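*Speaker notes – "Dinner for One, in One Dish." Community kitchen series, Wammont hall, 70 chairs booked. Slides advance on the clicker. Water on the lectern, please!*

**Opening (slow down, let people sit)**

Good evening, everyone, and thank you for coming out. My name is Diệp Diệp, and I have been cooking in small kitchens for most of my life, first in my aunt's place in Semcombe, which had a stove with one burner that behaved itself, and later in a string of rentals where the microwave was the best appliance in the room. Sometimes it was the only one. So tonight I'd like to say some kind words about the microwave, and in particular about the old plain sort with two knobs on the front.

(Ask for hands: who has one with knobs? Who has one with buttons they have never pressed? Wait for the laugh, then move on.)

I was 41 when I first cooked an eggplant in a microwave. Before that I had only ever fried it, and if you have fried eggplant you know how it drinks oil, cup after cup of it, like a sponge somebody dropped in the pan. A neighbor on Wallin Street told me to prick it, put it on a plate, and shut the door on it. I thought she was teasing me. I went home and tried it anyway, and I have done it that way on weeknights ever since.

**The knobs**

On most of the two-knob machines I have owned, one knob is power and the other is time. Check yours, they don't all put them the same way around. People come to my classes and tell me they only ever use full power, and I understand that, I did it too for years. But the power knob is where the cooking happens. Full power for the eggplant, yes. Medium for leftovers with any kind of sauce. Low for butter, and stand there while it goes.

The time knob I treat as a suggestion. Small ones are hard to set to the exact minute, so I turn mine a bit long and open the door when I think the food is ready. (Mention: on the old dial kind, turn the timer back to zero afterward. My aunt used to shout this from the other room.)

**Plate, counter, door**

Now a little on setting up, and I'll go gently here, I know some of you cook in a space about as wide as this lectern. Open the door before you pick up the plate. It sounds like nothing at all, but I have stood in my own kitchen with a full plate in one hand, hunting for a spare elbow. Then look at which way the door swings and keep that side clear. Put the plate down in front, get yourself sorted, and go in from there. 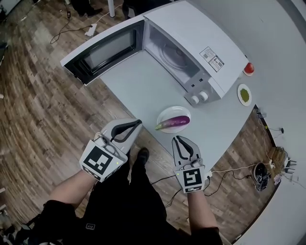 Plate in front, door already open.

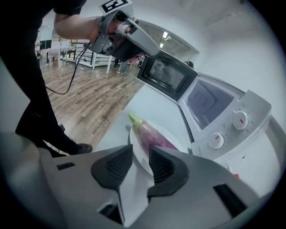 And use a flat plate if you can, or one with a very shallow rim. A whole eggplant is an awkward shape and likes to roll, so I lay it down on its side and let the stem hang over if it wants to. Check that the plate and whatever is on it can turn freely before you start. If the stem bumps the wall on the way around, the turntable stops turning properly and you get one scorched side and one raw one. Trim the stem if you have to.

**The method (slide with the steps, read them out anyway)**

1. Wash and dry the eggplant. A medium one, 400 grams or so on the kitchen scale is lovely.
2. Prick it all over with a fork. Be generous! It can burst if the steam has no way out.
3. Full power for four minutes, turn it over, then another three or four.
4. Let it sit until you can handle it. It keeps softening on the plate.
5. Split it open and scoop, or pull it into strips with a fork.

*(Fix before printing the handout: change step 1 to plain "400 grams.")*

For the dressing I use soy sauce, a little vinegar, garlic, and scallions if there are any left in the drawer. My friend at the Silano bakery uses lemon and yogurt and eats it on toast, and I have to say hers is very good too. Peas are nice next to it. Frozen ones, a spoonful of water, a cover on the bowl, two minutes.

**If time allows**

Story about the potluck, where I brought eggplant and guests went back for seconds before they asked how it was made. Keep it short, last time it ran long and we lost the questions.

**Questions**

Likely ones: Do I need to salt it first? (I don't, for this.) Can I do two at once? (Yes, but add time and keep them apart on the plate.) How do I get the smell out? (Bowl of water with a slice of lemon, a few minutes, then wipe.)

Handouts are on the side table, 66 printed, so please share if you came with someone. Tasting spoons are in the blue box by the door.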